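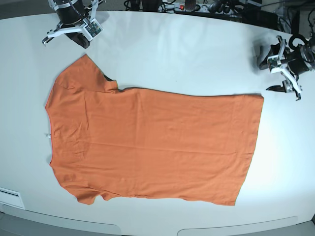
## Folding software review – minutes, 9 August 2022

Present: Brândușa Toma (chair), Radu Dinu, Nour Zein, Traian Radu. Minutes by Safta Lazăr.

Previous minutes accepted, with one correction from Nour: the gripper timeout was discussed but never approved. Safta has fixed the text.

### 1. Perception: garment outline and keypoints

Radu presented the new keypoint model. It was trained on 2,000 labeled shirts, up from 1,000 for the version we run now. He reported better results on sleeve corners and asked to switch over this week.

Traian asked where the labels came from. Radu said the extra ones were produced by the old model and then checked by hand. Traian wanted to know how carefully. Radu said every label had been opened, but he could not say how many had been changed. Traian's view is that we may have taught the new model to agree with the old one, and that the improvement on the test set proves very little if the test labels were made the same way. Radu confirmed that part of the test set was.

Brândușa asked how the model handles a sleeve that is bunched up and not lying flat. It places the cuff keypoint on the outermost visible fabric and gives it high confidence. Nour said this is the same complaint she raised in the spring. The planner has no way of knowing the point is bad.

Radu will hold out 200 shirts and have them labeled from scratch by someone who has not seen either model's output. No switch until then.

### 2. Planner: choice of first grasp

Nour went through the first-grasp logic in Zultine. With the shirt lying sideways to the robot, collar to the left and hem to the right, the planner sends one arm to the collar end and the other to the hem. She thinks this is fine. What she does not like is that the choice depends on a cost function with hand-set weights that have no written source. Traian admitted to two of them.

There was a long discussion about whether to learn the weights instead. Traian was against it – we would be swapping numbers we can read for numbers we can't, with the same lack of evidence behind both. Radu disagreed and said hand-tuning has had its chance. Not settled.

Agreed for now: the weights move out of the source file into a config file, and each run logs the values it used.

### 3. Control: low approach

The approach height over the table is still a fixed offset. Brândușa asked why we calibrate the table plane at startup and then ignore it. Traian said the offset was meant to be temporary. It has been in the controller since last November.

Nour proposed using the calibrated plane with a minimum clearance. Traian will write it, but asked that it stay behind a flag until the stop-on-contact check has a test of its own. At present that check is only exercised by accident.

### 4. Preltovach tooling

Preltovach sent a demo of their run viewer. Safta tried it on our logs. Playback is good and the timeline is easier to read than ours. It dropped timestamps on 20 runs during import and did not report an error, which she found only by comparing against the raw files.

Brândușa is not willing to pay for a viewer that loses data without saying so. Radu thinks it could be our log format. Safta will send them one of the bad files and ask. The quote stays unsigned.

### 5. Success rate in the Grivthorpe report

Radu's draft gives one success figure for the whole folding task. Traian objected: a run counts as a success if the final outline matches the template, and a shirt with a sleeve folded under the wrong way can pass. Nour asked for separate figures for grasp, lift and fold. Radu said the reader wants one number. Brândușa ruled that the single figure comes out of the draft until the pass rule is written down.

### Actions

- Radu: fresh labels for the held-out shirts; remove the success figure
- Nour: planner weights to config, values logged per run; draft of the pass rule
- Traian: plane-based approach behind a flag; contact check test
- Safta: bad log file to Preltovach

Carried over: naming of the Voicu branch, request for a second calibration board.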